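3. Préparer votre mobilier avant l'enlèvement

Vous avez reçu votre numéro de dossier Bradach et votre créneau est confirmé : bravo, le plus fastidieux est derrière vous ! Cette section vous accompagne jusqu'au passage du camion. Prenez le temps de la lire une première fois en entier, avec un café si vous voulez, avant de sortir le ruban adhésif (on a tous tendance à faire l'inverse, et on se retrouve à rouvrir des cartons à onze heures du soir).

3.1 Établir la liste de colisage

1. Ouvrez votre espace client Flisik et choisissez « Nouvel envoi ».
2. Saisissez chaque meuble sur une ligne séparée, même lorsque deux pièces voyagent ensemble. Une table et son plateau démonté comptent pour deux lignes.
3. Indiquez les dimensions hors tout, en centimètres, emballage compris.
4. Précisez l'essence du bois si vous la connaissez. Dans le doute, écrivez « bois, essence à confirmer » et notre bureau export vous rappellera.
5. Enregistrez, puis imprimez la liste en deux exemplaires.

Remarque : pour les ventes à un client hors Union européenne, joignez la facture commerciale. Le formulaire 1681, que vous trouverez dans l'onglet « Documents », reste notre formulaire interne de valeur déclarée et ne la remplace pas.

3.2 Démonter et protéger

1. Videz les tiroirs et les niches, sans oublier les petits compartiments secrets des secrétaires anciens.
2. Retirez les tablettes en verre et emballez-les debout, jamais à plat.
3. Glissez la visserie dans un sachet portant le numéro de la ligne correspondante.
4. Enveloppez les pieds et les angles de mousse, puis le meuble entier d'une couverture.

Attention : ne collez jamais de ruban adhésif directement sur un vernis ou une cire. 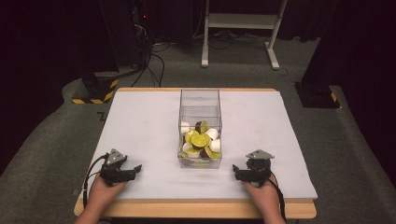
5. Laissez le dessous du meuble accessible pour l'étiquette.

Pour les pièces de plus de 40 kg, arrêtez-vous là, s'il vous plaît, et laissez l'équipe terminer. Les caisses Ristine sont montées sur place, à la mesure du meuble, et il faut compter quelque 23 minutes par caisse.

3.3 Étiqueter

1. Collez l'étiquette Vishwakarma sur l'emballage, côté long, à hauteur de main.
2. Placez la seconde étiquette sous le meuble.
3. Vérifiez que les deux codes sont identiques.

Une question, une hésitation, un buffet qui refuse de passer la porte ? Appelez Zarmeena Baloch au poste 3192, de préférence avant seize heures. En décembre, les lignes sont chargées et il vaut mieux lui laisser un message avec votre numéro de dossier ; elle vous rappellera dans la journée.

Passez ensuite à la section 4, « Le jour du chargement ».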